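Shop Floor Talk > Automation > Hand grippers for teaching the arm: what changed on our crew

First post, then replies in order 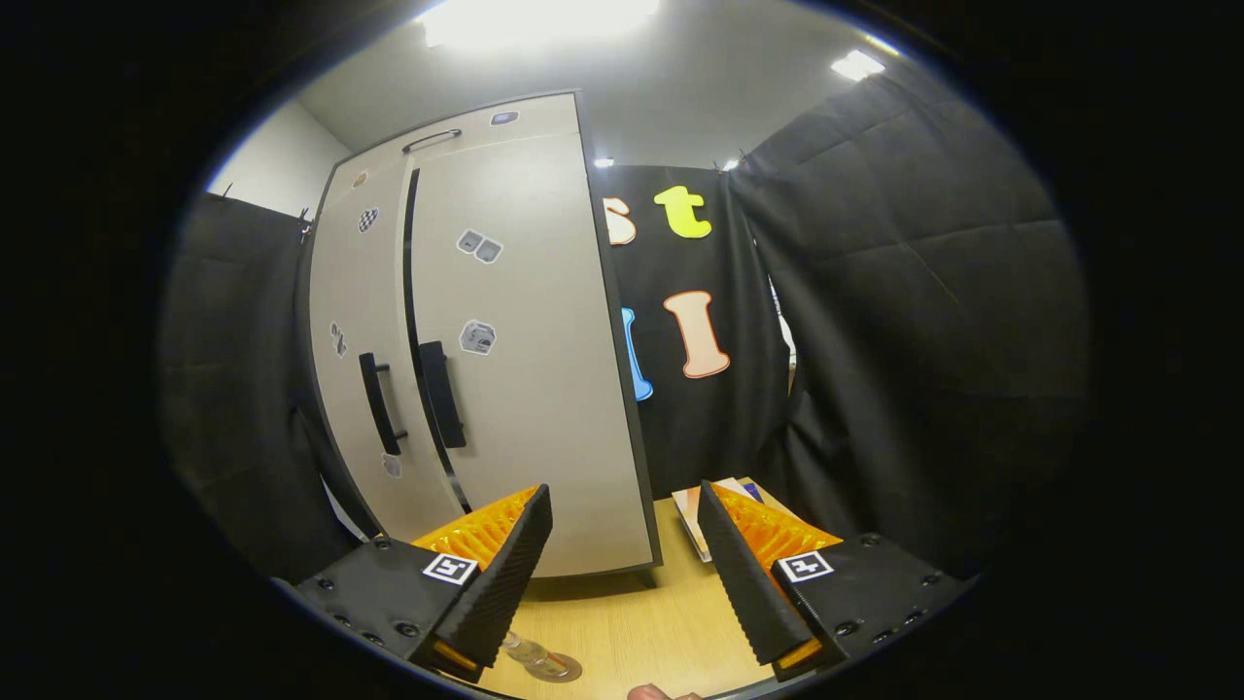 Post 1
dratard_nights
Posted 31 May 2021

We do cabinet and small fixture prep at Sanix, and since December part of the crew has been recording jobs with hand-held grippers so the arm can learn them. Orange ribbed pads on both fingers, a marker on each mounting block, and you do the job with that in place of your bare hand. Cabinet doors are my favorite (two bar handles in the middle, and it matters a lot how you come in at them). I've been pulling doors open for years and never once thought about what my wrist was doing. Now I think about it all day and I love it!

We have 631 recordings of doors so far. The arm does the plain ones pretty well. Anyone else doing this? How did it change your shifts?

Post 2
plumbline
Nice setup. How long is a session? We tried 60 minutes at a stretch and people's forearms were shot.

Post 3
dratard_nights
We started at 60 too and dropped it fast. It's nine takes now, then you swap with whoever is on packing. Much better, and the later takes got cleaner.

Post 4
kettle_and_cog
I'll be the grump. You're teaching the thing your job. Our place brought in a Clovo line and the packing crew went from two shifts to one. Nobody got fired, sure, but nobody got replaced when they left either. I'd want something in writing before I did take number one.

Post 5
dratard_nights
Fair, and we did ask. What we got in writing is that recording hours pay at the setup rate and that the people who record get first pick of the arm tending jobs. Headcount past next year, no promise. So you're right to bring it up.

Post 6
Bexfield308
Different view from kettle. I tend two arms and I'd never go back to lifting all day. My back is better, I fix things, I get asked what I think. The boring part is the resets when a door sticks.

Post 7
kettle_and_cog
Glad for your back, I mean that. But there used to be four of you on that station, right?

Post 8
Bexfield308
Three. One went to shipping, one retired. I hear you.

Post 9
plumbline
Back to doors for a sec. Do you go for the bar handles or the recessed pull up top?

Post 10
dratard_nights
Bars, mostly! The recessed one is a pain with two wedge fingers, you have to tilt and hook it. I have 308 takes with the bars on the left door alone. Going to try a batch on the recessed pull this week, will post how the arm does with it.

Post 11
plumbline
Please do. We have a whole row of recessed ones waiting.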